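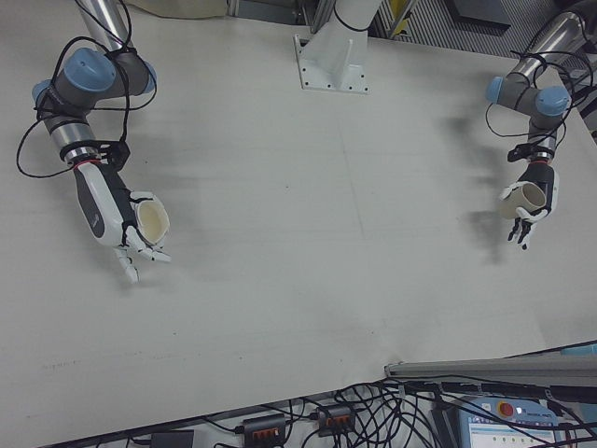

4. Letters Home and the Problem of the Missing Reply

The Pettigrew letters were written by American service members stationed in South Korea during the 1970s and kept by the families who received them. The collection holds 300 letters from 21 writers. Almost all of them traveled in one direction, from Korea to the United States. Replies from parents, wives and friends were seldom saved, and where they were, they survive as loose pages without envelopes.

This matters for how the letters can be read. A writer who says "to answer what you asked about the food" is responding to a page we do not have. Earlier work on the collection treated such passages as free description and counted them with the rest. We separated them. Of the 300 letters, 113 contain at least one passage that plainly answers a question from home, and these passages differ from the others in subject. They deal with food, winter clothing, pay and the date of return. Unprompted passages deal more often with roads, weather, local shops and the men in the next bunk.

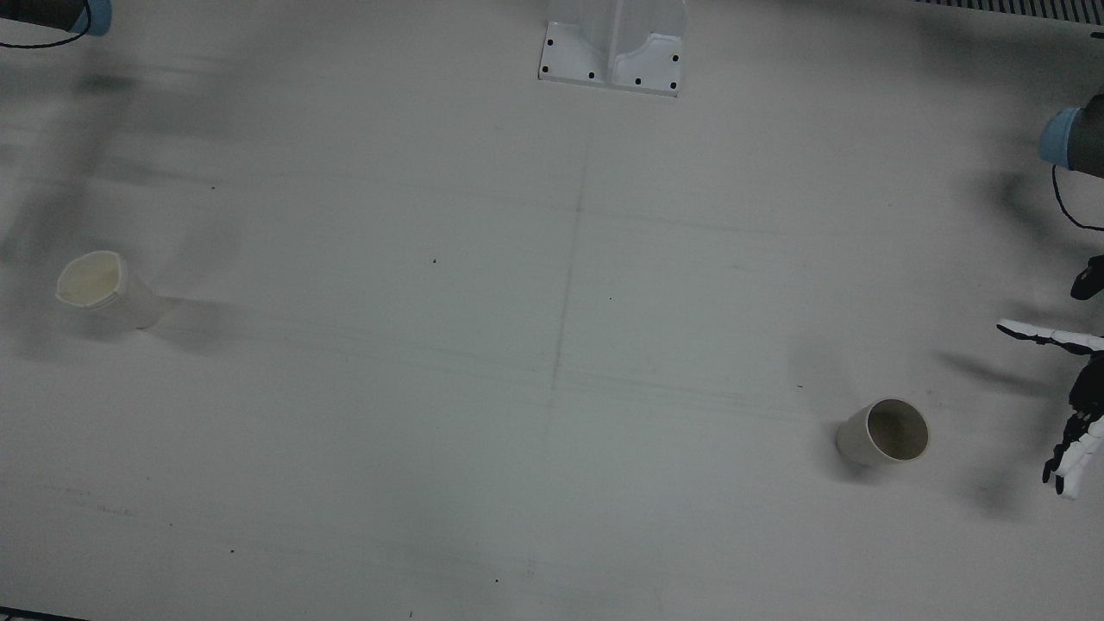 Figure 2. Two paper cups on their sides on a white tabletop, with parts of robot arms at the edges.

Coding was done by hand. Eun-seong Tak read every letter in full and marked each passage as prompted, unprompted or unclear. A second reader at Itby repeated the work without seeing the first set of marks. Most disagreements came from letters written in February, when several writers were behind on their mail and answered two or three letters from home at once. In those cases the reader often could not tell where an answer stopped and ordinary news began. We left the passages as unclear and did not use them in the comparison.

The border itself comes up less than expected. Writers posted close to it mention guard duty, cold and boredom, usually in a line or two before turning to something else. Longer accounts come from men posted farther south who made a single trip north and wrote it up afterward as an outing, with the bus, the lunch and the souvenirs all given their place. Workard noted the same pattern in a smaller set of letters and put it down to security rules. The rules may have played a part, but they would not account for the long descriptions from visitors, whose letters went through the same mail. Erlow's reading, that daily surroundings quickly stop seeming worth a paragraph, fits our material better.

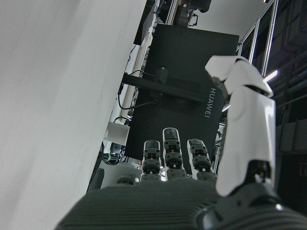 Can the letters be used to date events at a particular post?
Only with care. Many writers left off the date or gave just a time of day, and a postmark shows when a letter was handled, which could be well after it was written.

For 2 of the writers we also have pocket diaries covering the same months. The diaries are terse and often give a different order of events from the letters – a trip placed before payday in one is placed after it in the other. Where the two conflict we follow the diary for sequence and the letter for detail. The diary entries are discussed separately in Section 5.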